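The Half-Life of Tea

Evie Treloar had 7 minutes before the phones went back on and she spent 2 of them looking for the kettle lid. Gone. Wutusden was like that. You put a thing down, the town ate it.

"Dosimeter," said Wycliffe.

"It's on."

"It's on your bag. Your bag's not the one getting dosed, mate."

She clipped it to her collar. Fair enough. The old isotope works at Gratidach had been shut since August, and what was left in the sump was cesium, mostly. Strontium, a bit. Barrels: 3,718, on paper. On paper was the problem. Peter Rusnák had written the paper and Peter Rusnák had gone to live with his daughter up north and didn't answer letters.

Moges, they called the sump. Nobody knew why. Some dead engineer's dog maybe. 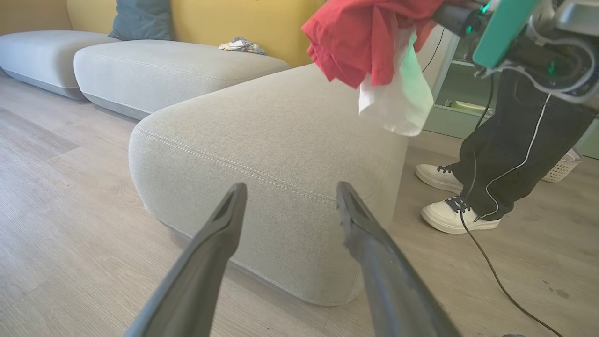

The grey one with the round corners.

She rang him anyway. Five rings. Six. Then breathing, and a telly going.

"Peter. It's Evie. From Cunonard."

"I'm retired."

"Row five. The lids on row five. Did you check them or did you copy row four?"

Long nothing. A game show. Somebody won a trailer.

"It was raining," he said.

So that was that then. She wrote it down, it was raining, and underlined it, and her pen went thruogh the page.

Alžběta Baláž wanted it by noon. Alžběta wanted everything by noon. She came in with her coat still done up and read the line twice and sat on the edge of the desk.

"This is the whole statement?"

"He hung up."

"I can't take rain to the inspector."

"Take the readings then. Row four's flat. Row five goes up every morning and comes down every night. Something's breathing in there."

Wycliffe said barrels don't breathe. Wycliffe said it quietly, though, and went to get the suits.
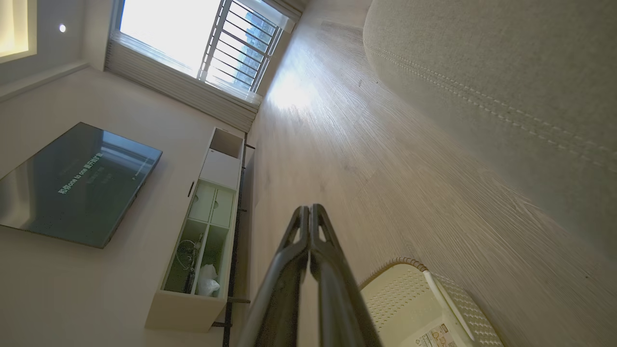

Blind along the window's edge, sun getting in.

Sidra Gondal drove. No radio. Past the footy oval, past the servo, past the sign with the trefoil that kids had turned into a flower, petals and all, quite nice petals. Evie had her thumb on the dosimeter the whole way, like you'd hold a kid's hand at a crossing.

At the gate it ticked. Once. Normal, that's just sky, that's just rocks.

"Row five," Sidra said. "Want me to come down?"

"Stay with the ute."

"Thirty years, that stuff. To get half as bad."

"I know."

"And then half again."

"I know, Sid."

Stairs. Wet rail. Wycliffe's torch going ahead of her, then his boots, then his voice saying her name, not loud. She came round the end of row four and looked where he was looking. Every lid was on tight. Every lid had a number in yellow chalk, and the handwriting was Peter's, and the chalk was fresh.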